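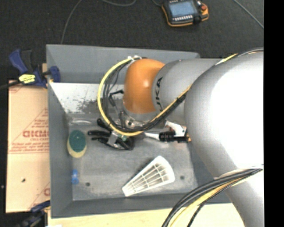

Stiton Grasp Planner, research edition

5 min read

Every picking product claims it can handle objects it has never seen. We sell one of these products, so take the claim with the usual salt, but we have tried to write this page the way we'd want a supplier to write it for us.

Stiton is a software package that chooses where and how an industrial arm should grab things out of a bin. It began as a research method, published inside our group under the name Brarik, and most of what you get for your money is still that method with an installer and a manual.

What the method does

Brarik scores thousands of possible grasps on a depth image and picks the best one. Plenty of planners do that. The part we think is worth paying for is the second score, which estimates how much the first score should be trusted. If trust is low the arm nudges the pile or skips the item. It doesn't go in and hope.

Does the second score help? Some. On mixed household and workshop items, a bin with a sponge, a spring clamp and a plastic shuttlecock in it, say, failed picks dropped by 12 percent compared with the same planner running without it. Cycle time went up by about 2 seconds per pick. If your line is short on time and a dropped part costs you nothing, you should probably leave it switched off.

Where we don't believe our own numbers

The test bin had a small assortment in it. Sparse bins flatter every planner, ours included. We repeated the work with deeper piles in November and the gain shrank until we could no longer tell it from noise. Those runs are in the report and we'd ask you to read them before the good ones.

Open, ribbed shapes are still a problem. A depth camera sees through the gaps in a shuttlecock's skirt to the floor behind it, and the planner may decide there is no object there, or two. Clear plastic is worse. Shiny streaks on a worn bin floor sometimes get proposed as things to pick up.

Our training data was labeled by the same people who designed the test. We have since had the labels redone by Ersoy, a separate lab, and agreement was fair on rigid tools and poor on soft items. We don't yet know which set of labels is the right one.

"Generalizes to new objects" is a phrase you won't find in our license sheet. The 19 held-out objects we used were bought from the same stores as the training objects.

What you get

Planner software, one seat
Bin calibration routine
Full test logs, failures included
Handholm gripper profile (other grippers need your own profile, allow a few days)
7 months of updates

Not included: arm, gripper, depth camera, bin, safety assessment.

Before you order

Clamp the bin down. A bin that shifts a little during a run will make any planner look bad, and we have had more than one support call end there.

Run your current setup first and write down the failures. Buyers who skip this step always report an improvement, and we can't do anything with those reports.

Ask for the trial license. It runs the whole package, trust score included, and it saves its logs in a plain format so you can check our arithmetic. If the difference on your own parts is smaller than the difference between two runs of the same settings, don't buy it.

Page revised 22 December 2019

3 comments | 14 shares

Contact sales | Support | © Stiton | Back to top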